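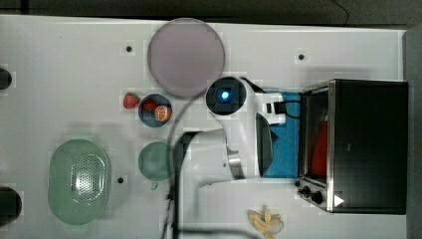
Hollorer students teach a robot arm its way around the kitchen

HOLLORER – The Plikivance robotics club has picked a tough subject for its summer project, and it's a fun one: kitchen chores. Club members have spent the first part of the break teaching a white robot arm to handle a tabletop kitchen, complete with a toaster oven, a colander, a mug and a supply of play fruit.

The project is called Oveo, a name that won a club vote back in May and comes from the toaster oven that sits at the middle of most of the exercises. Students guide the arm through a chore by remote control, and every run is recorded. The recordings are then used to train a program that will try to do the same chore without a person steering.

As of the July 2026 club meeting, the students had saved 3,632 runs. Their goal is 4,000 before the training computer gets its turn, and at the pace they have been going they should get there well before classes start again.

Members are split into four teams, and each team owns one chore. One works on moving fruit between the bowl and the plate. Another has the ketchup bottle, which has to go into the oven and come back out again. (Yes, into the oven. The team wanted a tall object and a tight space, and the oven stays unplugged for that exercise.) The third team handles the cloth, easily the most argued-over item in the club, and the fourth is on mug duty.

Between runs, the students move things a little. The strawberry goes on the table one time and in the bowl the next, the banana gets turned, the bottle changes places. A program that has only ever seen one tidy layout tends to get lost when something shifts, so the small changes are written into the team schedule.

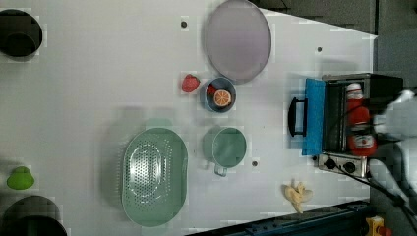 Steering the arm is a lot harder than it looks, one member said, and the first week was mostly spent missing things by the width of a finger. The same student said the breakthrough came when the team stopped trying to be fast and started talking each other through the turns out loud.

That habit has spread. Walk in on a club afternoon and you hear a steady stream of "left, left, down, hold it" from the driver's partner, then a cheer if the pickup works. Drivers swap out often, partly to rest their hands and partly so the recordings include more than one style of steering. Newer members drive just as much as the old hands, and a couple of the smoothest runs so far belong to students who had never touched a robot before this spring.

Not every run is kept. The teams review their recordings at the end of each session and throw out the ones where the driver bumped the table or forgot to press stop. Failed pickups stay in a separate folder, and the club plans to look at those later to see which objects cause the most trouble. The cloth is the early favorite – it never lands the same way twice.

All of it leads up to the Holanda student robotics meet this fall, where Plikivance has signed up for the household division. Each club there gets four attempts at a chore chosen by the judges from a published list, with no one at the controls. It will be the club's first time in the division. In past years Plikivance brought wheeled robots, and some of the parts from those machines are still on the shelf, waiting for somebody to have an idea. 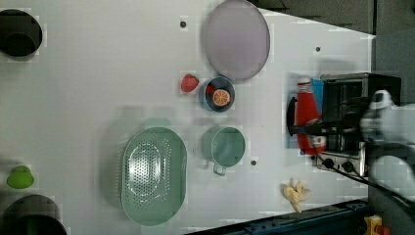

What happens if the judges move an object while the arm is working?

The arm has to cope by itself. Holanda rules let judges nudge one item during each attempt, and a club that steps in to help gives up the points for that attempt. Plikivance has started practicing for it, with one student doing the nudging and the rest watching to see what the driver does next, so that those recoveries end up in the recordings too.

The club's summer sessions are open to visitors on the last afternoon of each month, and students are happy to let guests try the controls on a practice setup. New members can sign up at the Hollorer club fair in the first week of school.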